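Kavarden open day, Mar 3, 2015

So I finally got to the Kavarden open day, and what a nice afternoon! Trinity Haddad took seven of us through the show flat (shoes off at the door, slippers on) and let us poke at everything. I loved the hallway corner best, with its black shelving and pale wood, and slippers for whoever comes next.
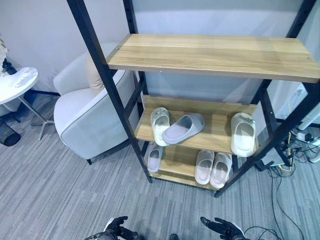 Tea was upstairs afterwards, with Ea Fogh's ginger cake, and I stayed far too long and missed my bus.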